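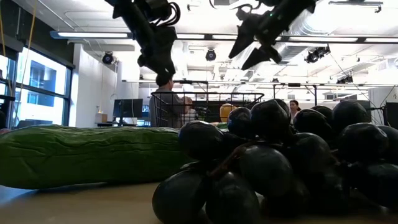 Omar Matar wrote in to ask whether a kitchen scale is worth the drawer space if you only bake at the holidays, and I have been meaning to answer him properly ever since, so let me tell you about the Drosero.

I bought mine last August after my old dial scale finally gave up (it had been telling me everything weighed nothing, which was flattering but no use for bread). The Drosero is flat, white and not much bigger than a paperback, so it slides in next to the cutting boards. You press the left button to turn it on and the right one to switch between grams and ounces. I love that it goes back to zero with a bowl on top - my heaviest stoneware one comes in at 1,162 grams and the scale doesn't even blink!

Most days I use it for flour and for portioning soup into 400 gram tubs for the freezer, but it has crept into everything else too. I weigh fruit for jam now, and I weigh what's left after peeling, and my marmalade has set every time this winter.

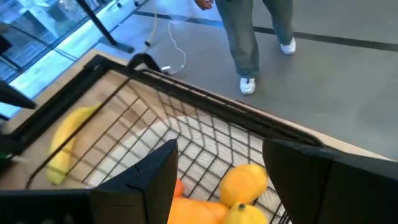

Berkay Kılıçarslan says his shuts itself off while he is still peeling apples, and he has to start the weighing all over again. I'm afraid he's right. It goes dark after a couple of minutes and forgets the bowl, and there is no way to change that. I keep a pencil by the stove and jot down the number as I go, though I'd much rather not have to. The display is also hard to read under a wide mixing bowl, and you end up crouching. My Canpolat had a display that pulled out on a little drawer and I do miss it.

Small amounts are the other weak spot. Anything under 4 grams, yeast or salt for instance, and I go back to measuring spoons. 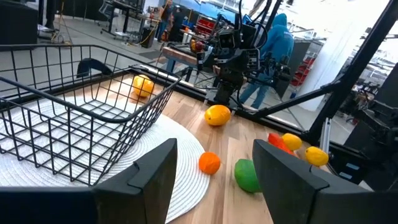 Grekia, 2021-02-22

A quick update after more months of use. I'm still on the first set of batteries, and the buttons still click nicely. I tested it again with an 800 gram bag of sugar and it read right on the nose, twice. So yes, Omar, I'd get one, even just for the holiday pies. Wipe it with a damp cloth and don't put it under the faucet.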